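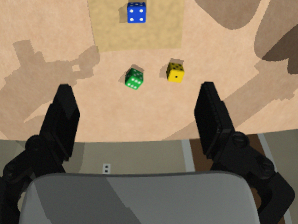 Wrist view in the simulator, fingers open, with the green and yellow dice between them and the blue die farther off on the mat.

Progress report to the Ellgate fund, from the Jendusside teleoperation group

Dear friends at Ellgate,

Thank you for your patience while we pulled this together. August was a full month for us, and I wanted to wait until the second round of demonstrations was in before writing, so that you would get a proper account and not just a page of promises!

You will remember that the first part of the grant was meant to get us to 500 demonstrations of the dice task, all of them driven by a person with the hand controller. We now have all 500 saved, and after going through every one of them we set 81 aside. Most of those were thrown out for long pauses, where the operator stopped to think with the fingers hanging over the table, and a smaller share for dropped dice. The pauses bother us more than the drops, to tell you the truth, as a learner copies hesitation very faithfully.

The task is still the one in the proposal. The operator is told a color, brings the open gripper down over that die, closes on it, lifts it and sets it on the tan mat. Green and yellow lying close together, as they are in the view at the top, make for a harder start than you might think, and a die sitting at an angle to the fingers asks for a turn of the wrist that newer operators tend to leave too late. Thodoris Nikolaidis has rewritten the training notes with this in mind, and people now practice the wrist turn by itself before they record anything.

We also made a change to the controller. The old mapping from Tarnach moved the arm the same distance for a given hand movement wherever it was, and that was tiring close to the table. The new one slows down near the surface. Operators took to it right away (one asked if we could please have it on the other station by lunchtime), and we did. The median demonstration is down from 22 seconds to 9.

What has gone less well is the lighting. We wanted the shadows of the arm to fall across the table in many different ways, and for a good stretch of the recordings the lamp settings were not being changed between runs. That was our mistake. We are replaying the saved motions under new lighting, so no one has to drive them again, but it has pushed the first training run back into next month.

On money, we are within budget apart from the storage line, where the Antoniadis servers cost more than we had planned. We would like to move a little over from travel to cover it and will send the form separately.

Next up are the training run itself and a first batch of demonstrations with the starting positions spread wider over the table. You would be very welcome to come by and drive the arm yourselves.

With warm thanks from all of us at Jendusside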